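Category: Buying a used car > Dealer add-ons
Last updated: June

Dealer wants $109 for "Drava paint shield" on a used hatchback. Worth it?
Amnuay Siriwan

The salesman says it's already on the car and can't be removed from the price. Looks like plain wax to me. 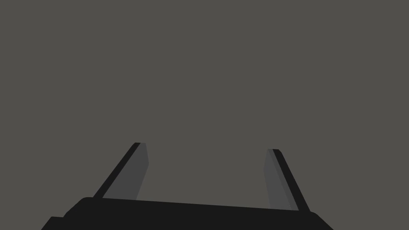 He also wouldn't show me a receipt for it, just a sticker on the windshield.

Panya Phromma
I'd want proof before paying a cent. Ask for the work order. My dealer tried this with an Iletti coating and dropped the fee after 2 emails.

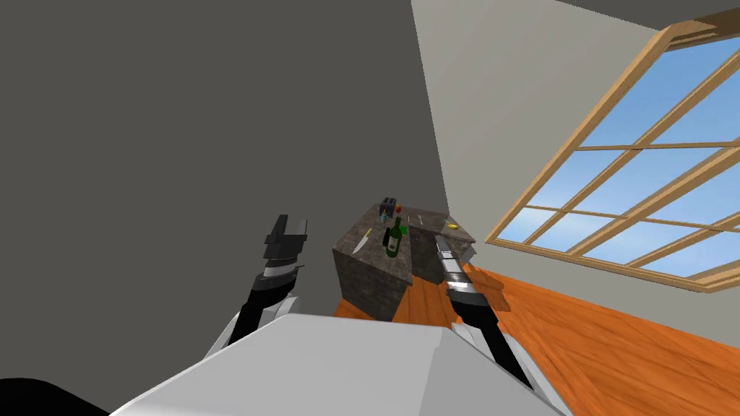 Can a dealer refuse to sell without the add-on?
Often they can, but few will lose a sale over it. Get the total price in writing and haggle over that.

Daranee Kongkaew
all of that stuff is wax. walk away

Chaiwat Onsri
Some coatings are real, though I doubt a $109 one is. Mine came with a 26-page warranty that excluded bird droppings. 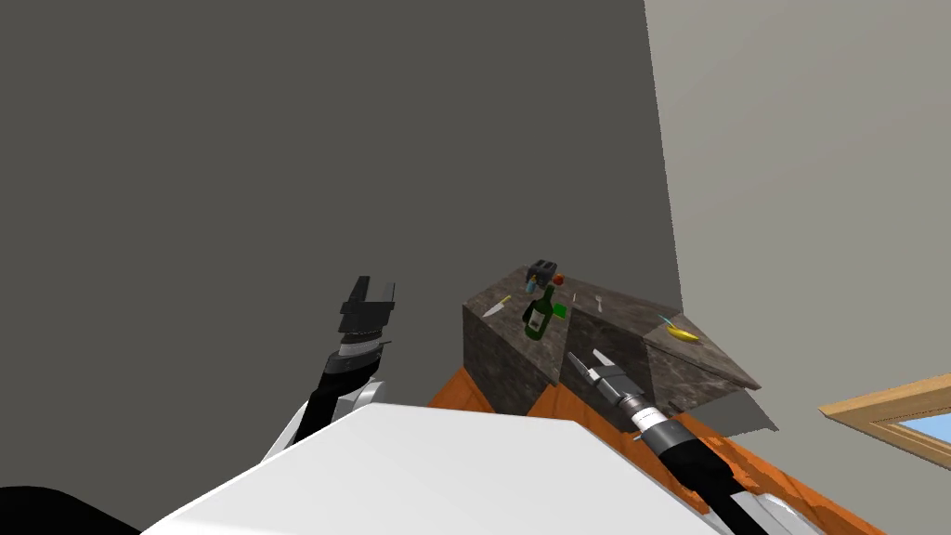
What should the paperwork show?
Look for the product name, the date it was applied and who did the work. A sticker proves very little.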